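Gathering road examples for a small delivery rover

If you've built a little wheeled rover and want it to follow a road by itself, you'll soon want driving examples of your own. I love this part! Soldering is fine, but taking the rover out and coming home with a full memory card is what keeps me at this hobby. What follows is how we do it for Netimetti, our knee-high parcel rover, and it should carry over to most small outdoor machines.

Before you go out

Bolt the camera down hard. Netimetti's sits very low, so the road fills a good half of what it sees and every crack near the wheels matters. If the camera shifts by even a finger's width halfway through a session, the first half and the second half no longer agree with each other, and your model will learn a muddle of both. A dab of paint across the bracket and the chassis shows you at a glance whether anything has moved.

Set the clock on the camera board and the clock on the steering controller to the same time. We use a small logging program called Itent that stamps both, but a plain text file will do. Each picture needs a steering value and a speed value to go with it, and if they're even a fraction of a second apart the rover learns to turn late.

Lock the exposure if your camera allows it. Under a white sky the automatic setting darkens everything below the treetops, then brightens it again when the rover tips forward, and the tarmac seems to change colour as you go along.

Choosing a stretch

Start with something straight and dull. A quiet road with a kerb down one side and buildings or a wall along the other is lovely, as there are edges for the model to hang on to. Ask whoever looks after the road first, and find out what the local rules say about small vehicles. Always walk beside the rover with the stop button in your hand, and lift it on to the verge when anything with an engine comes near. 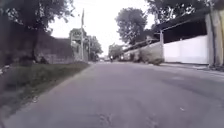 We keep each run short, 3 minutes or so, and then stop to save. Long runs feel productive, but one loose cable can spoil the lot, and it's much nicer to throw away a few minutes than a whole afternoon. Give every run a name you'll understand in October: the road, the direction, the weather, the time of day. Ours look like tokgoz-north-overcast-9am, Tokgöz being our name for the road we use most.

Driving well, and driving badly

Drive smoothly for the first few runs. Keep to one side, hold a steady walking pace and don't fidget with the stick.

Then comes the fun bit. A model that has only seen tidy driving has no idea what to do once it drifts, so you need recoveries as well. Pause the recording, steer the rover towards the kerb, start recording again and drive it gently back to its line. Do this from both sides and at different angles. Pausing matters a great deal here, or you'll be teaching it to aim for the kerb! We do 20 recoveries for every stretch.

Repeat the stretch the other way too, and come back in different light.

Sorting at home

Go through everything the same evening while you still remember it. Take out the bits where the rover was standing still, where you picked it up, or where a raindrop sat on the lens. Keep distant traffic in, and shadows, patches and stray leaves, all of which it will meet again.

Set aside a few complete runs for testing. Please don't pick single pictures at random, as neighbouring ones are nearly identical and your score will look far better than it should. Our set, Dridanon, has 200 runs in it now, and the test runs live in their own folder with the write permission turned off.

Train on what you've got, even if it seems small, and watch where the rover wobbles. Then charge the batteries and go and record more of exactly that.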